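Makthorpe Kit Room – progress report to the Trurum Fund, March 2025

Hello all, and thank you for letting me write this one in my own way. The form you sent over in July was very thorough, but I do find I say more when nobody has drawn me a box to say it in. I've kept the headings from the grant agreement so you can find your place.

Where we've got to

You gave us the money to turn a muddle of household odds and ends and loose hardware into sets that people can borrow, use and bring back complete. We now have 47 sets listed in the lending book, against the 100 we promised by the end of the second year. I'm happy with that! The first few took an age while we argued over what a set should be, and the later ones have gone much faster.

The biggest change is that we've stopped putting everything in lidded boxes. Lidded boxes look lovely on a shelf and then you open one and find three egg cups and a hinge. Now every set gets laid out in full view before it goes into the book, with things hung up where they can be hung up and the small metal bits kept together on or beside a tray. It takes longer on the day, but we find the gaps before the borrower does.

The crockery and fixings set

I wanted to tell you a bit more about this one, as Vidal asked after it at the last meeting. It's a mixed set, with bowls and a cup for the kitchen half and wing screws for the hardware half, and it has had more laying out and putting back than anything else we own. The blue tray is the heart of it. Fixings start on the table next to the tray and get moved across, and once they're all in, that half is done.

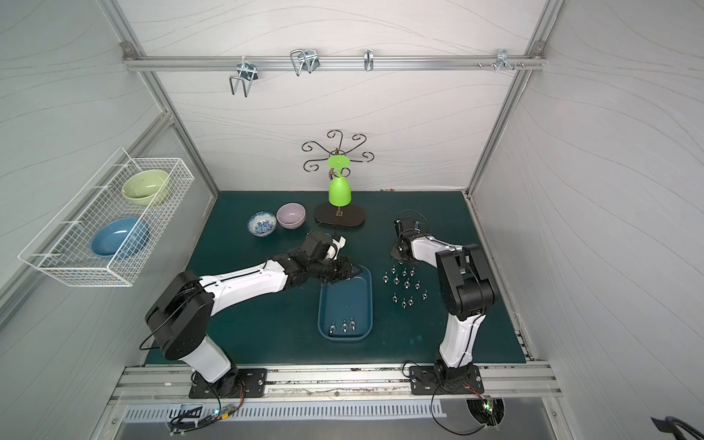

The crockery and fixings set laid out, with the tray in the middle and most of the fixings still beside it.

I'm very fond of the scrolly stand with the green goblet on it. It was sold to us as a mug tree (it came in a job lot from Ostis, along with a great many spoons) and I'd half decided to pass it on, but an upside-down goblet sits on it very nicely, so it stays. The wire basket on the wall has earned its keep as well. Bowls used to live in a stack, and a stack of small bowls is a chipped bowl waiting to happen. Two of them go in the basket now and the other two stay on the table.

The hooks along the rail are a mixed bunch and I'd like to replace them with one kind – they do hold, but each one wants a different sort of handle or loop, and people give up and put things down on the table instead. It's a small cost and I think it can come out of what's left in the fittings line.

Sorting the small stuff

We reckon we've been through around 1,000 loose fixings so far. I did wonder whether standing the little screws up on their ends was a fuss too far, but a wing screw on its end is so much easier to get hold of than one lying flat, and you can see a gap in the group straight away. It's slow, though. I'd planned on a single session for each hardware set and it's been nearer two, and I should have told you so sooner.

We tried tipping everything straight into the tray and sorting it there. That was quicker for the first five minutes and a misery afterwards, with everything in one heap at the low end and wings hooked through wings. We've gone back to a few at a time, set down in a short row at one end so there's room to carry on behind them.

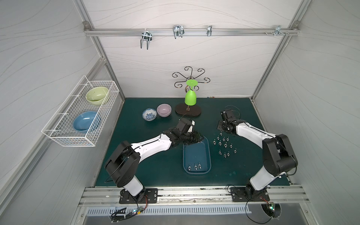 Ramiro Arrieta would rather we kept the fixings off the tabletop altogether and gave them a second, shallower tray of their own, with the first one used only for what has been checked. He thinks it would bring us back down to one session a set, and he'd like it tried before we buy anything else.

I think he has a point, so we'll give it a go on the next 4 sets and I'll report back on how long they take.

Money

We're inside the budget on everything except labels, where I underestimated badly. The first lot peeled off anything glazed, and I had to buy a better sort. I've moved a little across from printing to cover it, as we agreed on the phone. Receipts are in the usual envelope.

What's next

More sets, obviously. I also want to rewrite the lending sheet, which still asks people to tick off "sundries", and I couldn't tell you what that means any more. If any of you would like to come over and see a set being laid out, do say – mornings are best, and the kettle is reliable.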